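Bench notebook, Clisden workshop
3rd August. Glue trials, second batch

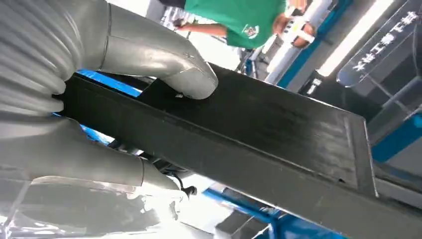 Manon wants the new hide glue signed off before the Valentini chairs come in, and I still don't believe the claims on the tub. The supplier says it grips in half the time of our old stuff and needs less pressure. Less than what? The leaflet doesn't say. My main worry is pressure at a single point, the way a rounded, padded tip bears down on the top of that dark beam near the middle and leaves the rest of the length to look after itself. Do that to a glued rail and you get a good bond under the pad and a guess everywhere else. Adelmo clamps like that when he is in a hurry and his joints mostly hold, so maybe I'm fussing, but "mostly" is what got us the Womness repairs.

Batch: 16 lap joints, beech on beech, all cut from the same board. I planed the faces myself this time. Last batch Kourosh sanded half of them and I planed the other half and then we mixed them up, so that whole set of numbers is junk and I've struck it out on the previous page. Please don't quote it.

Glue soaked overnight, warmed in the pot, strained once. Kourosh says straining is superstition. He may be right, but I've always done it and I'm not changing two things at once.

Breaking: hung from the end of the bench with the bucket and shot, same as before. 11 failed in the wood, which is what you want. The other five let go along the glue line. Four of those five had a dull, starved look on one side, and I would bet they sat too long before I got them closed up. The fifth looked fine and I have no idea why it failed.

Best joint took 1,439 newtons by the spreadsheet. I don't trust that last digit or the one before it. The bucket swings, the hook isn't always in the same place, and Sandro typed in the conversion from memory. Call it strong and leave it there.

Noemi's comment, for the record: the old glue did just as well in the spring, so why switch? I don't have a good answer. Price per tub is lower, but the tub is smaller too, and I haven't seen anyone work it out by weight. The leaflet has a graph with no units up the side.

Open time is the thing I do believe. It skinned over fast, faster than I could comfortably lay two joints at once. On a chair with a full set of stretchers that would be miserable. Sandro suggests warming the parts first. We tried that with the old glue and it helped a bit, but then you're running back and forth to the heater with an armful of legs.

Also tried a pinch of urea in a small jar to slow it down. Smelled awful and the joint was still rubbery the next time I looked. One joint proves nothing, but I'm not keen to make another.

Nilteveck have offered to run a proper test on their machine. They also sell the glue. I said thanks and that we'd send them our offcuts, with the old glue and the new glue marked only A and B. No reply yet.

To do:
Cut 12 more pairs, same board if there's enough left.
Close each joint as soon as it's brushed, one at a time, even if it takes all afternoon.
Long cauls on every piece, full length of the lap.
Sandro to check the conversion against something printed.
Find out what the tub weighs with the glue scraped out.

Manon asked for a yes or no. It's a no until the next batch is broken. The old tub is still nearly half full and can do the Valentini seats if they turn up early. I've written OLD on the lid in marker, so please stop moving it behind the shellac.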